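Kit corner: a week with the Tritine hand gripper

If you've been waiting for a cheaper way into recording demonstrations for your robot arm, the Tritine is worth a look. It's a two-finger gripper you hold yourself, with a camera looking down over the fingers, so you do the chore and the arm gets to learn from it later. I've had the loaner from Hellberg on my dining table since January, and I've grown pretty fond of it.

Setup was easy. There are 13 screws in the bag, the manual is mercifully short, and I was recording before my coffee went cold. I picked table setting as my test job because the arm back at the shop is terrible at it!
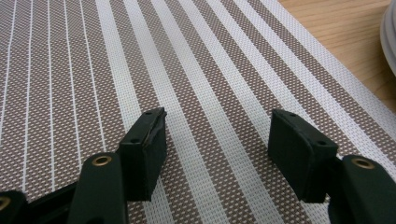 Open fingers over the striped placemat.

Stripes and fine weaves can be rough on tracking, so I went straight for the busiest cloth I own. Out of 127 takes, 94 came through the Vestholm software with a clean track, and most of the duds were me moving too fast. Slow down at the turns and you'll do better than I did. 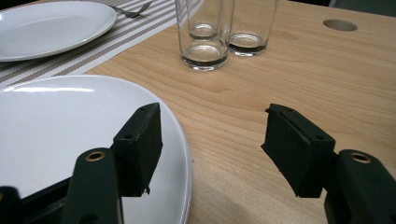
Plates, glasses and a fork share the table with the gripper.

Glossy plates and clear glasses are a tougher ask, and I'd set aside an extra evening for them. My main gripe is the weight — after an hour my wrist was done. Callum Semple tried it too and wants a longer handle, and I'm with him on that. I'd also like spare finger pads in the box, which for now you have to order separately.

The full kit is $800 with the software included for a year. Hellberg will lend you one for two weeks if you cover shipping both ways, and you can reply to this email if you'd like to go on the list.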